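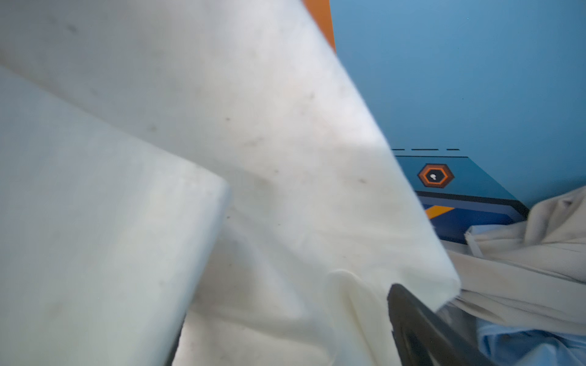 **House rules for the folding cell: the questions I get most**

I wrote the Herkard site's rules for running arms on laundry, and people keep stopping me in the hallway with the same stuff, so I'm putting it all in one place. Last touched December 2023.

**Do I need the full checklist for a quick test?**

Yep! Even for one towel. It's a single page and you'll know it by heart after a week (I still read it off the card, mind you).

**How fast can the arm go with the gate open?**

Our limit is 90 mm per second, and the operator keeps a hand on the enable switch the whole time. With the gate shut you can go up to 400. If you want more than that, talk to me first.

**Can I reach in to free a snagged cloth?**

Stop the arm, wait for the light to change, then reach. Please don't tug on fabric while the fingers are still closed on it. We bent a finger at the Narkico site that way in March and it took forever to get a new one.

**What grip force should I use?**

Start with the "soft" preset from the Milance controller. Thick folded stuff sometimes needs the next one up, and that's fine, just write it in the log.

**The cloth has lint or little marks on it. Toss it?**

Nope, keep using it, but note it on the batch sheet. Real laundry has specks! What I do want pulled is anything with pins, hard buttons or loose threads long enough to wrap a joint.

**Can different fabrics go in one pile?**

Sure, mix away. Layers that overlap are the whole point of the harder runs. Just keep the pile under the 170 mm line.

**Is this an official standard?**

No, these are house rules. They sit on top of the risk assessment, which is document 282 in the Carrilho folder. If the two ever disagree, follow the assessment and send me a note so I can fix this page.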